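J'ai encore mangé ma soupe de lentilles à onze heures moins le quart. Elle devait tenir jusqu'à midi, je m'étais fait la promesse dans le bus, et puis Necati Karabulut est passé dans le couloir avec un paquet de biscuits au sésame grillé de chez Kasprzak, et l'odeur a suffi à me faire ouvrir ma boîte (sans même la réchauffer, oui, je sais).

Il faut dire que ces biscuits, je les avais toujours snobés. L'emballage vert pâle, le petit moulin dessiné dessus, ça me rappelait les goûters diététiques de ma tante. Eh bien j'avais tort ! C'est salé d'abord, presque trop, puis le sésame arrive, un peu amer, et à la fin il reste un goût de beurre noisette qui vous suit jusqu'à la photocopieuse. Necati en a compté 22 par paquet. Il lui en restait 2 quand je suis enfin retournée à mon bureau, et je ne suis pas très fière de moi.
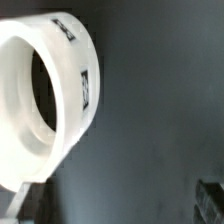
Du blanc, du noir, et un cylindre.

Du coup, samedi ou pas, j'ai voulu en retrouver près de chez moi. Rien au supermarché, rien à l'épicerie du coin, où l'on m'a proposé à la place des crackers Rollska à l'aneth. Je les ai pris par politesse. Ils ont la texture d'un dessous de verre, mais avec du fromage frais et une rondelle de radis, on s'y fait très bien, et la boîte n'a pas passé la soirée.
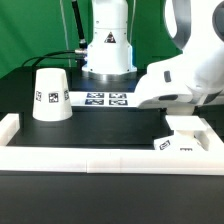 C'est finalement Adebayo Tamuno qui m'a sauvée, parce qu'il connaît toutes les bonnes adresses de la ville et qu'il ne sait pas garder un secret. Il y en a chez Zindow, au fond, derrière les bocaux de cornichons, et on peut en stocker jusqu'à 28 jours une fois le paquet ouvert, paraît-il. Chez moi, la question ne se posera pas. J'en ai rapporté deux paquets, plus un pot de pâte de piment pour tenter quelque chose avec la prochaine soupe.

Si quelqu'un a une bonne recette de biscuits au sésame maison, les commentaires sont ouverts, je prends tout !

Dernière mise à jour : janvier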